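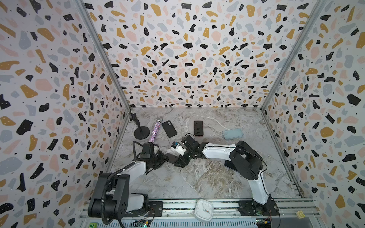
I get asked a lot which wallpaper a beginner should start with, so I'm putting my answers in one thread. My usual advice is to pick a busy print with no obvious lines in it. A terrazzo look like this one, with black, mustard, pale pink and gray-blue flecks scattered over white, is easy on a new hand. The eye has no stripe to follow down the wall, so a seam that drifts a little doesn't shout at you from the doorway.

Stripes are the opposite. Every wall in an old house leans, and a stripe will report it. If you love stripes, put them on a wall you don't sit across from.

Background for anyone new: I hung paper for Ida Bauerfeind's shop in Kilton before I went out on my own. Most of what follows is hers. The mistakes are mine.

Check the roll labels before you open anything. You want the same batch number on all of them. Two rolls from different batches can look identical in the store and then sit next to each other on the wall like two different whites. I have had to strip a finished dining room over this.

Read the repeat on the label too. A big repeat means more waste at the top of every strip. People measure the wall, buy exactly that much paper, and run out over the door.

"Random match" on a label means you don't have to line up the pattern at the seam. It doesn't mean you can forget about it. Lay a couple of strips side by side on the floor first. Sometimes there's a dark fleck near one edge that comes back at the same height every time, and once you've seen it you'll see it forever. Flip every other strip end to end if the label allows it.

Wall prep is most of the job. Fill the holes, sand the fills, wash off the dust, let it dry, prime it. Use a primer made for wallpaper. Regular paint primer will hold the paper fine and then take the wall with it when you want a change.

If the old wall is dark, tint the primer toward the background color of the paper. White seams over a navy wall are a heartbreak.

Paste. I use Vimden for most nonwoven papers and have no complaints, except that the bucket lid is impossible to get off with wet hands. Open it first, before you do anything else. Roll it on thin and go all the way to the edges. Dry edges are what curl up later.

For nonwoven you paste the wall. For traditional paper you paste the back of the strip, fold it onto itself and let it rest. The label gives the resting time. Follow it, and rest every strip for the same time. A strip that sat while you ate lunch will be wider than its neighbors.

Speaking of lunch, do not eat over the pasting table. I got Wondton chili oil on the face of a grasscloth panel. Grasscloth can't be cleaned. I bought the client another roll and ate a sandwich in the truck for the rest of that job.

Start with a plumb line. Don't start from the corner, don't start from the door frame, and don't trust the window. Draw a light pencil line with a level, a bit less than one strip width out from the corner, and hang to that. Pencil only. Ink comes through.

Inside corners: never wrap a full strip around one. Cut the strip so it turns the corner by a small amount, then hang the leftover piece over it on the next wall, on a fresh plumb line. You will lose a sliver of pattern there. On a scattered print you'll have trouble finding it afterward. On a damask you will know where it is for as long as you live in the house.

Outside corners are more forgiving than people think, if they're straight. If they're not, same trick as above.

Knives. Snap the blade after every long cut. I mean it — every one. Damp paper dulls a blade fast, and a dull blade doesn't cut, it drags and tears. Blades cost less than paper.

Smooth from the middle out, with a soft brush or a plastic smoother with a cloth over it. Small bubbles usually go flat overnight. Leave them alone. Big bubbles mean you missed paste, so peel back and add some while it's still wet.

Wipe paste off the face and the trim as you go, with clean water and a sponge. Change the water before you think it needs it. Dried paste is shiny and shows in evening light.

Turn the power off before you trim around outlets. Paper over the box, then cut an X from corner to corner and trim back. Save your scraps if you want to cover the plate too. I like a covered plate on a quiet pattern. On a loud one I don't bother.

Ceilings: don't let your first wallpaper job be a ceiling. Ida put me on one in my second November with her. It came down 90 minutes later while we were loading the van. She made tea and we put it back up.

Bathrooms are fine if you have a fan and use it. Keep paper away from anything that gets splashed directly. A powder room is a very good first project, apart from the space behind the toilet, where you'll learn some new words.

Someone asked about peel-and-stick. I've hung plenty. It's good on smooth walls and the insides of cabinets. On textured walls it lets go at the edges, usually starting in the corner closest to a heat vent. Have a helper hold the backing on tall strips — it stretches when you pull it.

Someone else asked about marble prints. Treat those like stripes. The veins run across the seams, and a small miss looks like a crack in the stone. Buy an extra roll.

On that note, keep your leftovers. Roll them loosely, write the room and batch number on the outside, and store them somewhere dry. Mrs. Wongsuwan, a client of mine, had a pipe leak behind her hall closet, and we patched it with the end of a roll she'd kept under the guest bed. I had to look for the patch the next time I was there.

Removal is going to be its own thread. Send me your steamer questions and I'll work through them there.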